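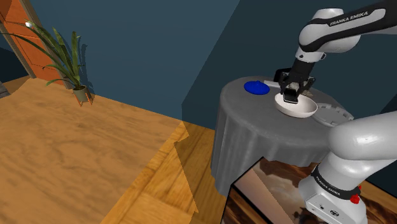
Simulated Franka arm with its gripper down in the bowl, Loteo tabletop set.

Loteo tabletop, README

Hi! I'm Fiachra Ní Mhurchú and I look after this set. It goes with our work on Diseck, a way of choosing which simulated runs are worth training on (the short version: we score each run by how much the policy disagrees with itself, then keep the ones where it wobbles most).

What you get

3,000 simulated runs in the main folder, plus a held-out split of 619 in rooms the policy never trains on. Everything is rendered, so please don't quote our numbers as if they came off a real arm! Wall colours, floors, plants and table clutter get shuffled between rooms. The arm is a Franka with a parallel gripper throughout.

How it did

Diseck picked 837 runs out of the 3,000. A policy trained on just those came out level with the one trained on the lot, and I was chuffed with that, though I'd love somebody else to try it with a different policy before I get too excited. Bowls went best. Flat things lying on the cloth are still a pain, and we lost a good chunk of July to fingers clipping through the tabletop (fixed now, but if you grabbed an early copy, please download it again).

Odds and ends

The Prustton loader is the one to use. The old Ciobanu script still opens the files but it drops the last step of every run, and I haven't had time to sort it out.

If you're short of disk space, start with the small folder: 80 runs, same layout, handy for checking your code works.

Found something odd? Open an issue and give me the run number.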